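**1/** Notes on why black clothes stop being black. I kept a wash log on my own laundry this year and wrote it up on 2025-12-27. Machine is a Stullel front loader. Detergent is Prorard liquid for darks, except where stated.

**2/** "Fading" covers several separate problems. Dye can leave the fiber. Dye can stay in the fiber and be destroyed there. The surface can get fuzzy and scatter light. Residue can sit on top. The fixes differ, so it helps to know which one you have.

**3/** Most black cotton is colored with reactive dye or sulfur dye. Reactive dye bonds to the cellulose. What comes out in the first few washes is mostly loose dye that never bonded and wasn't rinsed out at the mill. Sulfur black is cheaper, common on denim and work clothes, and handles chlorine bleach very badly.
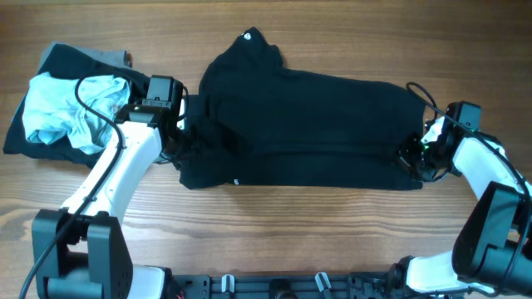 **4/** Polyester is a different case. The dye is dispersed inside the fiber and barely moves at household temperatures. In a cotton/poly blend the cotton half goes gray first and the polyester half stays dark. That gives the heathered look on old sweatshirts.

**5/** Surface fuzz is the one people underrate. Wet cotton rubbing on wet cotton lifts tiny fiber ends. They reflect light in every direction and the cloth reads as gray, even when most of the dye is still in place. The trade word is frosting. Look at the edges of cuffs and collars, where it shows up early.

**6/** Quick check for fuzz versus dye loss: wet a small patch with clean water. Wetting lays the fibers down and cuts the surface scatter. All cloth gets darker when wet, so compare the worn patch with a protected one, such as the inside of a seam allowance, wetted the same way. If the two match closely, the problem is mostly surface.

**7/** Quick check for residue: soak the item in plain warm water and swish. Cloudy water and a slick feel mean leftover detergent or softener. White streaks that brush off when dry are usually undissolved powder or lint.

**8/** Method. I read color with a Clilix handheld meter on the center back of each garment, dry, after a night on a flat shelf. I logged lightness only. Higher number, grayer shirt. One meter, one household, no lab.

**9/** Test pair: same shirt bought twice, same size. Shirt A went in right side out, warm, regular cycle, tumble dry. Shirt B went in inside out, cold, short cycle, hung indoors. Both ran 32 washes. I did not wear either one, so no sweat or sun in this.

**10/** Shirt A ended visibly grayer across the chest and nearly white along the hem fold. Shirt B was close to its starting reading. I changed four things at once, so I can't tell you how much each one contributed. It was a bad design, and I knew that by August.

**11/** Second pair, better design. Only the dryer changed. Both shirts inside out, cold, short cycle, 13 washes. The tumbled one was the grayer of the pair. The dryer's lint screen had black fluff on it every time. That fluff is shirt.

**12/** Load size matters in both directions. Packed tight, clothes grind on each other and rinse poorly. Nearly empty, they drop further and hit harder. I weigh dark loads now and stay near the middle of the range in the Stullel manual.
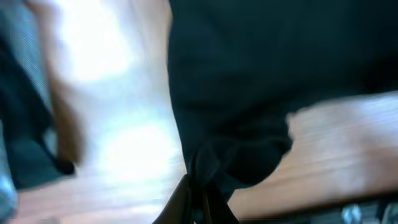
*Dark fabric with a gathered fold.*

**13/** Detergent. Many general-purpose products contain optical brighteners. These absorb UV and give off blue light, good for white sheets and pointless on black cotton. They don't remove dye, but the buildup can give dark cloth a cast in daylight. Check the label. Prorard's darks version lists none.

**14/** Oxygen bleach is often sold as color safe. On many reactive blacks it is fine for an occasional stain. As a routine additive, I'd leave it out. Chlorine bleach is out entirely, and that includes splashes from cleaning the bathroom. The orange dots don't wash out.

**15/** Cellulase is an enzyme that trims cotton fuzz. Some detergents include it. It does make dark cotton look newer, by removing a little cotton. Don't expect anything from it on polyester or nylon.

**16/** Hard water. My tap measured 197 ppm as calcium carbonate. Minerals use up detergent and can leave a dull film. I put in an Apaza softener cartridge ahead of the machine and cut the detergent dose afterward. Towels felt different. Readings on black shirts moved too little to call.

**17/** Vinegar and salt do not set dye at home. Acid is used with acid dyes on wool, silk and nylon. Salt pushes dye toward cotton in the dye bath, before the bond is made. Neither one fixes a finished cotton shirt.

**18/** Light does more damage than I had assumed. One shirt hung by a south window faded along one shoulder and nowhere else. Indoors and out of direct sun is enough. If you use an outdoor line, turn things inside out and bring them in once dry.

**19/** Redyeing works on cotton if the loss is real dye loss. Use reactive dye with soda ash and weigh the fabric dry first. Stitching is often polyester and will stay whatever color it is now. Residue has to come off first or you get blotches.

**20/** Current routine: zip zippers, turn inside out, darks only, cold, short cycle, measured dose, hang indoors. Jeans go in a separate load from shirts. Next pair will change spin speed and nothing else. I have 2 unwashed shirts set aside for it.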